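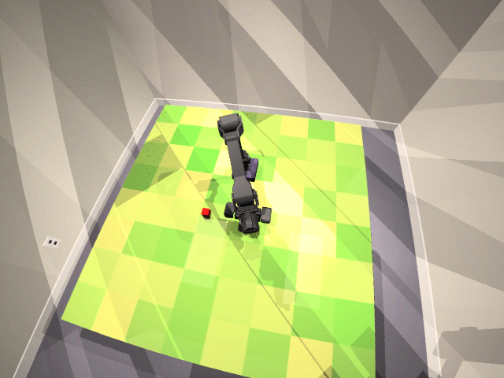

Musa Tijani

Genotyping a mouse colony from ear punches

These are the steps we use to genotype weaned pups from a breeding colony with a quick alkaline lysis and PCR. They work for most knockout and transgenic lines where the alleles can be told apart on a gel. If your line carries a point mutation, you will need a digest step or a different assay after the PCR, and that is not covered on this page.

Check that ear punching is listed in your approved animal protocol before you start. Tail clips usually fall under separate rules on age and pain relief, so don't swap one for the other without asking your animal care office.

What you need

Ear punch, 2 mm
Strip tubes with caps, labeled before you go into the animal room
Lysis buffer: 25 mM NaOH, 0.2 mM EDTA
Neutralizing buffer: 40 mM Tris-HCl, pH 5.5
2x PCR master mix with loading dye
Primers for your line, 10 uM working stocks
Control DNA from a known wild type, a known heterozygote and, if the line is viable, a known homozygote
Agarose, running buffer, ladder

Our master mix comes from Higuchi and the strip tubes from Brinder. Any standard Taq mix should do, but if you change brands, run your controls again before you trust it with a whole litter.

Step 1. Record the cage

Write down the cage number, the parents, the date of birth and the sex and coat color of each pup. We keep this in Dredomeck, our colony database, and print the sheet before going in. A paper sheet works just as well as long as there is only one copy. Most of the genotyping errors I have had to sort out came from two people keeping two lists.

Give each animal its ID at the same time as you take the tissue. Do not punch the whole litter first and assign numbers afterward.

Step 2. Take the tissue

Punch at weaning, at three weeks. Wipe the punch with 70% ethanol between animals and let it dry. Press it firmly and once. Lift the disc out with clean forceps and put it at the bottom of the tube, not on the wall. Close the cap before you pick up the next pup.

The hole itself can serve as the ID if you use a numbered ear map. Agree on one map for the whole room. The Plultcombe line in our colony came to us with a map that reads left and right the other way around, and we retagged every adult before breeding from them.

Samples can go in the freezer at -20 C if you are not extracting the same day.

Step 3. Lyse

Add 75 ul of lysis buffer to each tube. Make sure the tissue is under the liquid. Heat at 95 C for 30 minutes in a thermal cycler with the lid heated, then cool to 4 C.

The ear disc will not look dissolved. This is normal. Flick the tube a few times and go on.

Add 75 ul of neutralizing buffer and mix. Spin briefly to bring the hair and debris down. The extract keeps for a few weeks in the refrigerator. For longer storage, do a proper column prep.

Step 4. Set up the PCR

For one 15 ul reaction:

7.5 ul 2x master mix
0.6 ul forward primer
0.6 ul reverse primer
4.3 ul water
2 ul extract

If your line uses three primers, add 0.6 ul of the third and take the water down to 3.7 ul. Make enough mix for all the samples, the controls and one spare. Always include a no-template control, with 2 ul of a half-and-half mix of the two buffers in place of extract.

Take the extract from the top of the liquid. Picking up debris is the most common reason for a blank lane.

Step 5. Cycle

94 C for 2 minutes
35 cycles of 94 C for 20 seconds, 60 C for 20 seconds, 72 C for 30 seconds
72 C for 2 minutes
Hold at 10 C

The 60 C annealing step is a starting point. Run a gradient from 55 to 65 C the first time you use a new primer set. Thirty seconds of extension is enough for products under 500 bp.

Step 6. Run and read the gel

Use 2% agarose for most products. If the two bands are less than 50 bp apart, go to 3% and run it longer. Load the ladder in the first lane and the controls next to it.

Read the controls first. If the no-template lane has a band, stop there and repeat the PCR with fresh water and fresh primer dilutions. If a heterozygote control shows only one band, do not score any sample on that gel.

A faint second band is a problem - it can be a real heterozygote with weak amplification, or carryover from the punch. Repeat the PCR from the same extract at a 1:5 dilution. If it is still unclear, take a new sample from that animal. We did this with animal 2937, which had been scored wild type and was a heterozygote.

Step 7. Enter the results

Enter genotypes straight from the gel picture, with the lane order sheet beside you. Have a second person check any animal that is going to be a breeder. Save the gel picture under the cage number and keep the extracts until the litter has been assigned.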